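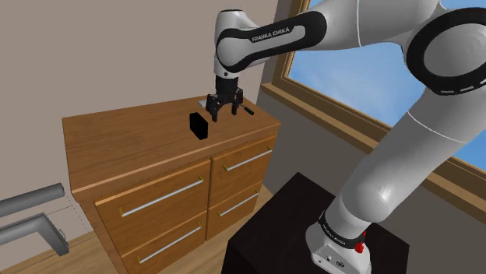
FOR IMMEDIATE RELEASE

8 Feb 2021

Zurkbridge Moth Group publishes its free guide to the caterpillars of the valley

I've been promising this one for so long that half the group had stopped asking, so it gives me enormous pleasure to say that the Zurkbridge Caterpillar Guide is finished, printed and ready to go out to anybody who wants it. It's free! You can pick up a paper copy or read the whole thing on our website, and we'd love you to do both.

I'm Ludmila Ďurica and I edit the group's newsletter, which is how I ended up editing the guide as well (I missed a meeting). What we wanted was a book you could take out to a hedge in the rain, find the plant you're standing next to, and see which caterpillars are likely to be chewing it. Most of the books on my own shelf go the other way round. They start with the adult moth and tuck the caterpillar into a corner, and that's not much use when all you've got is a green thing on a sallow leaf and no idea what it will turn into.

So we've arranged ours by foodplant. Sallows and willows come first, then oak, birch, hawthorn and blackthorn, bramble, nettles, docks, bedstraws and the grasses, with a chapter at the back for the ones that will eat nearly anything. The garden tiger is in there, of course, and so is the angle shades, which I've found on everything from dock to my own geraniums. The puss moth gets a whole page to itself, and if you've ever seen that caterpillar rear up with its pink-rimmed face and whippy red tails you'll know why we couldn't squeeze it into half of one.

The records behind the guide come to just over 4000, and 3000 of those were sent in by people who'd never recorded an insect before. I still find that astonishing. Some arrived on proper forms and some on the backs of envelopes, and one very good lackey moth record came to us on a paper bag. Dehua Liang checked the lot. He's our records secretary and he was firm with us: if a caterpillar couldn't be named safely from the notes or the picture, it either had to be reared through to the adult or it went in the "don't know" pile. The pile is quite tall, and we're not ashamed of it.

Rearing was the part I enjoyed most. Rongrong Pan looked after the greater share of them at home, in ventilated boxes lined with kitchen paper, with fresh leaves every day and a layer of peaty soil for the species that go down to pupate.

"People think it's all waiting, but the feeding is relentless," she told me. "A drinker moth caterpillar in its last few weeks gets through grass faster than I can cut it. Then you have a pupa and everything goes quiet, and I miss them."

Her rearing notes are printed in full as an appendix. Please do read the bit about hairy caterpillars before you pick anything up. Brown-tails in particular can give you a nasty rash, and they should be left well alone.

Muchen Luo drew the line illustrations, including the pages comparing the little hooked feet on the prolegs, which sounds dry until you need it. Xiaoyan Hao wrote the chapter on leaf miners. She began with a couple of paragraphs and kept going, and we've kept nearly all of it. If you've ever wondered what makes those pale squiggles in bramble leaves, start there.

We also had good news from Kidenar, the old brickworks north of the town. Emperor moth caterpillars turned up on the heather on the upper terrace, the first we've had from that side of the valley. We'll be going back this year to look for more, and I'd be grateful for any sightings from the footpath along the top.

The first printing is 400 copies, paid for by a grant from the Gostora Fund and by the takings from our plant sale. Members will get theirs in the post. Everyone else can collect one from Zurkbridge Library or from the Zeng Bookshop on the market square, or send us a stamped addressed envelope, A5 or larger please, as the guide runs to 60 pages and doesn't fold kindly.

We aren't able to hold a launch evening in the hall at the moment, so Dehua and Rongrong will be giving an online talk instead, with time for questions. The joining details will go up on the website. A corrected edition is planned for December, so if you spot a mistake, tell us! Xiaoyan has already found one in her own chapter.

Review copies and sample pages are available to newspapers, magazines and other wildlife groups. Please write to me, Ludmila Ďurica, care of Zurkbridge Library, or use the contact form on the group's website.

ENDS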